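How many demos before the arm stops missing the cup?

Posted by zilitz_bench

I'm recording demonstrations for a small pick and place policy. The task is putting a pen into a pen holder. I have 164 episodes so far, all teleoperated with the same leader arm, one fixed camera, and joint positions logged alongside the video.

After training, the arm picks up the pen nearly every time and then misses the holder. It stops short of the rim or comes down beside it. Loss looks fine. Do I need a lot more episodes, or is something wrong with the ones I have? I read a post where somebody used 3,000 and I don't have the time for that.

Rimstead
Accepted

Before you record more, plot where the holder was in each episode. My guess is that it's in nearly the same place every time, and your pick positions are spread out because you put the pen down by hand. The policy then learns the pick well and learns the place as one fixed motion.

What worked for me was 11 holder positions marked with small bits of tape outside the camera view, and the same number of episodes at each. Also vary the angle the pen is held at. If you always grip it straight up and down, the policy has no idea what to do when it comes in tilted.

Check your sync too. My camera was 2 frames behind the joint log and it produced exactly the miss you describe - the arm let go early.

Lappalainen

just get more data, mine got better after i added more. also try a bigger model

Ritura

Agree with Rimstead on positions. I'd add that you should look at how your episodes end. A lot of people stop recording the moment the pen touches the rim, so there is very little data on the last inch, and that is the part you're missing.

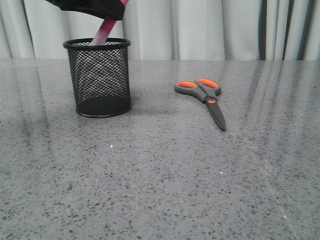 Slow down once the tip is at the opening, lower the pen a bit further, release, back off, and only then stop the recording. I keep a short pause before the release so it stands out in the log. Throw out episodes where you bumped the holder and pushed on anyway, but keep the ones where you missed, backed up and corrected. Those are useful.

I leave other desk items out on the table during recording and move them between episodes. With a bare table the policy got confused as soon as a second object showed up.

zilitz_bench

Plotted it. The holder moved less than its own width across the whole set. Re-recording with tape marks this evening, will check the sync first.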